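Diary > Lab notes > Genetics

Dec 13, 2019 - by Chang-ho Seo

Spent the morning on the sleep cohort. We have 314 families in now, and 137 of them have DNA from both parents. The Zodorstead samples came back from sequencing with two swapped labels. Yusof caught it when the sex check failed. I fixed the sheet and reran the relatedness step, which took until lunch.

The epilepsy gene I liked in March looks weaker with the new families added. The signal is still there - just smaller. I wrote that down plainly in the draft.
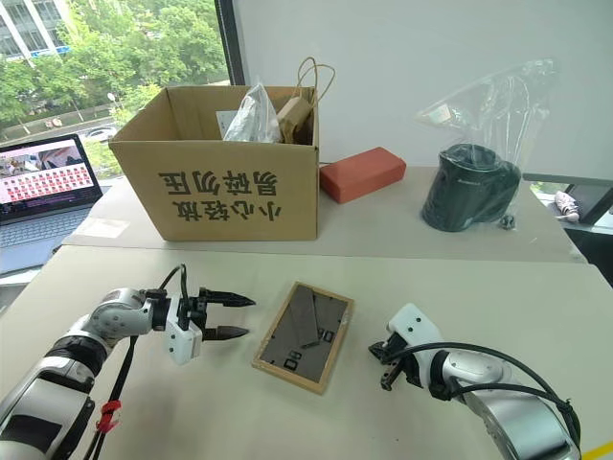

Why would a signal shrink when more people are added? The first estimate tends to run high, as a small group only crosses the cutoff when chance helps it along.

Call with the Plovirness clinic at four. They want to send their consent forms again, with the wording on data sharing changed. Left at six. Batch 512 is still running.

Recent entries
Freezer move, day 2
Notes on missing parents in trio data
Reading list from the Tradside meeting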